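The Snack Problem

Anselmo Rocha keeps two windows open on his left monitor. One shows video from the wrist of a gripper. The other shows what the planner thinks is going on, and the fun is in watching the two disagree.

"A bag of puffs is my favorite object in the world," he says. "It has no shape! You touch it and it becomes a different bag."

Rocha leads the small software team at Belden that writes Marinho, a control and planning stack for arms that have to pick up ordinary household stuff. I came to Vevdale expecting to hear about big neural networks, and I did hear some of that, but most of my afternoon went to talking about snack packaging, and I could have stayed another week.

Older picking software likes to know where an object is, fit a model to it, and plan one clean path to a grasp. That works beautifully on a mug. Shiny film throws off glare that looks like an edge, clear film shows you the food inside and hides its own outline, and when two packets overlap the software is happy to call them one long packet. Marinho gives up on outlines early. It looks for places where two fingertips could close, scores them, and starts moving toward the best one before it is completely sure. On the way down it checks again, 7 times a second in the current build, and changes its mind freely.

I love this part. You can see the planned path bend on the screen as the fingers get close, like someone reaching for the last cookie and spotting a better one.

Boxes are a different headache. The walls block the view and limit how far the fingers can open, so the planner has to think about the whole gripper, elbows and all, and a grasp that scores well on a table may be impossible three inches lower. The team built a tool called Braso to deal with it. Braso replays recorded reaches and marks the moment when the planner and the person who did the reach would have parted ways. The library holds 920 reaches so far, and nearly 400 of them involve a container of some kind.

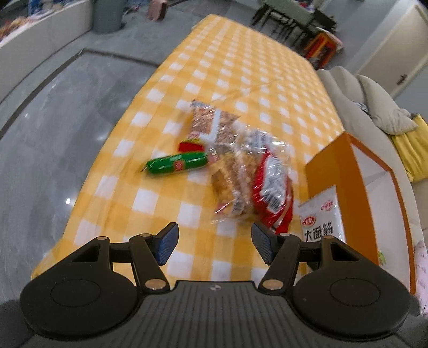 Packets on the checked cloth, and a look down into the orange box. 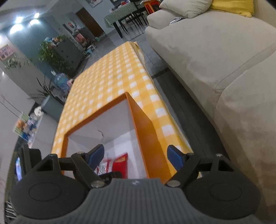

MACHINES AT HOME | ISSUE 3 | PAGE 7

Rocha pulled up a reach in Braso and let me scrub through it. A colored bar runs along the bottom, green where person and planner agree, and it went orange a good second before the fingers reached the rim. The planner wanted to come straight down. The person had started to turn the wrist.

"So who's right?" I asked.

"Both, maybe. I want to see the next ten before I touch the weights." He was already loading them.

The next release is due in July, and it should let the planner tip its approach angle partway through a move, without stopping to start over. Rocha would also like it to handle crimped edges better, since they make a wonderful handle if you can find them. He has a long list after that, and bags of puffs are still at the top of it.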